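Mar 27, 2026

Platelet storage, Hornavon bags vs the old Wurero ones. Day 5 pulls.

Started late, agitator in the cold room corridor had tripped again. Reset, temp log shows 22.1 the whole time so the units are fine I think. Flagged it on the sheet anyway.

47 units in the set, 10 pulled today for pH and swirl. Swirl good in nine. One from the Wurero lot dull, no clumps. pH on that one 6.6, repeat 6.6. Rest all above 6.9. Not throwing it out of the data, donor count was high to begin with (see the June sheet, same thing happend with that lot).

Glucose strips: ran out after unit 17, finished on the Thoroddsen analyzer. Do NOT mix the two columns when plotting.

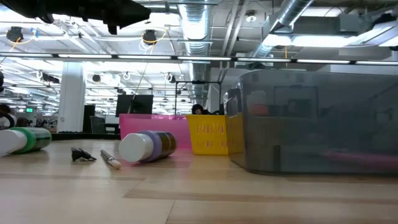

Gheorghița Ciobanu thinks the dull one is a sampling problem and has nothing to do with the bag – the line wasn't stripped enough before the pull, so we got stale plasma from the tubing. Wants three strips minimum, then mix, then sample. Fair. Would also explain the low one on day 3.

So redo that unit tomorrow morning, three strips, same analyzer. If pH comes up, go back and mark the day 3 number as suspect.

Other stuff
– Senholm called, next donor lot comes Tuesday, apheresis only, no pooled
– culture bottles from day 1 all negative so far
– label printer eating the second digit on 69, looks like a 60. Wrote it on by hand
– need more strips, and segment clips, the samll ones

Bacterial screen day 5 inoculated 3:40 pm. Read at 24 h.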